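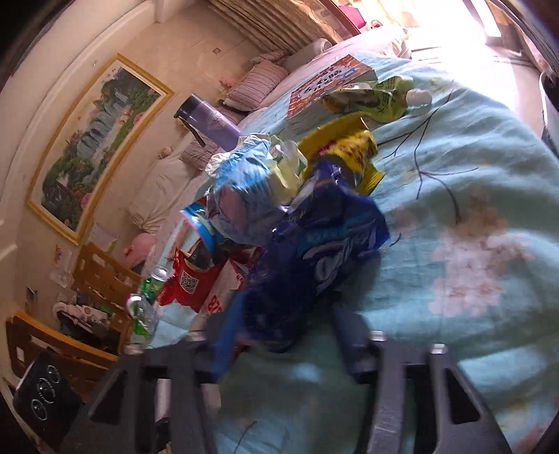 4.2 First picks with the Kneath hand gripper

The practice run teaches you how the jaws behave before you record anything for your Bornia arm. Allow 52 minutes for the full section, including charging checks. Work over a soft, flat surface at waist height. A bed with a sheet pulled over it is fine, and a mixed spread like the one beyond the jaws, with glossy snack bags, drink cans and a bottle with a carrying strap, gives you soft and hard items in one place.

Before you start, check that the blue finger pads are seated and that the screws along the upper joints of the jaws are tight.

1. Hold down the power button until the status light stays green.
2. Squeeze the trigger fully and let go. Do this 8 times. The jaws must return to fully open each time.
3. Choose a sealed bag. Bring the jaws in from above with one pad on each side.
4. Squeeze slowly until the bag stops sliding between the pads, then hold the trigger still.
5. Lift the bag clear of the pile, wait 5 seconds, and set it down in an open spot.
6. Repeat steps 3 to 5 with a can, then with a bottle. Grip cans across the side and keep the pads off the rim.
7. Press the record button once to save the run. The Undmont app shows it under Practice.

Note: Shiny packaging creases as the jaws close, and its outline changes. Move at half your normal speed so that the label does not blur in the recording.

Note: Bright windows can wash out part of the picture. If the app shows a light warning, turn so the window is behind you or close the curtain.

Caution: Keep straps and cords out of the jaw openings. If one catches, release the trigger and switch off the gripper before pulling it free.

Caution: Do not pick up open drinks. The pads are not sealed against liquid.

For replacement pads, contact Indbridge and quote part 8.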